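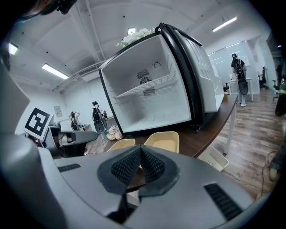 I have spent a good part of this month thinking about mini fridges, a sentence I didn't expect to type at my age. The kind I mean is white with a black frame, small enough to live on a tabletop, with one wire shelf across the middle. One shelf. Whoever designed it pictured a person who owns a top thing and a bottom thing. I'm supposed to write the tips card for ours, and so far the card says "choose wisely."

---

The door is a different story. The door has ridged little shelves molded into it, so the door is where your ambitions go. Mustard. The other mustard. The oat milk you bought in June and are emotionally attached to.

---

Melur Manurung, who has shared a kitchen with me for 6 years and regrets at least two of them, says a mini fridge is just a cupboard with a cord. Melur keeps nail polish in hers.

---

Let us speak of the fan cover on the back wall. It's round, it has a vent grille above the shelf and another one below, and everybody I know packs yogurt right up against it and then complains the yogurt is weird. Leave a gap. A finger or two. Your yogurt needs personal space and so does the air.

---

There's also a small curved hook thing up near the top right of the back wall. I have opinions about what it's for and no evidence. Amirul Osman hung a grape on his. A single grape, by the stem. He sent me a photo at midnight with no message.

---

On top of the fridge: artificial flowers. White, green leaves, lying down as though they've had a day. I was against this and have been worn down. The top of a fridge will fill itself with takeout menus and one battery if you leave it bare, and at least fake flowers don't need watering over an appliance with a plug.

---

Anisa Osman disagrees. Anisa wants a fruit bowl up there. Anisa has never seen what happens to a banana that lives with Amirul.

---

More pink and white flowers on the floor by the bottom of the table, behind the chairs. I'd like to call that a floral theme carried through the room. I'd also like them picked up before I put a chair leg through them.

---

The chairs, by the way, are pale yellow with rounded backs and I would defend them in court. I wanted gray. I was outvoted 2 to me. Yellow next to a brown wooden tabletop makes the whole corner look like breakfast, and I've stopped fighting it.

---

Fridge on the table means less table. I know. I did the sums with a tape measure and then with a plate, and the plate was more honest. You can seat two people who like each other, or one person and a laptop.

---

Paid $288 for the last fridge I owned, a Plulside, and it hummed in B flat until it died. Darmawan Simanjuntak offered me $30 for the corpse. I took it – he wanted the shelves. All of them. It had several. I think about that now.

---

Practical post, for the people who followed me for practical posts: get a plastic basket. White, dull, sits on the floor beside the table leg, asks nothing of you. Mine takes everything that comes out of the fridge when I'm cleaning it and everything I don't want to deal with when guests come. These are often the same items.

---

And deal with your cables. A black cable across a floor is a tripwire with good intentions. Run it behind the table leg, tape it down, whatever you have to do. Manee Kaewmanee met one carrying soup. We don't discuss the soup.

---

Cleaning, quickly: wire shelf out and into the sink, warm water, dish soap. Then the ridges in the door, for which I recommend an old toothbrush and low expectations. Unplug it first. Leave the door open a while to air out, and try not to stand there looking into it as if something will appear.

---

Draft of the card as it stands, December 2018 edition:

1. One shelf. Tall things go on the bottom.
2. Keep food off the vents.
3. Mustards in the door.
4. The flowers stay.
5. No grapes on the hook, Amirul.

---

Anisa has now read the card and crossed out number four. I've written it back in, in pen.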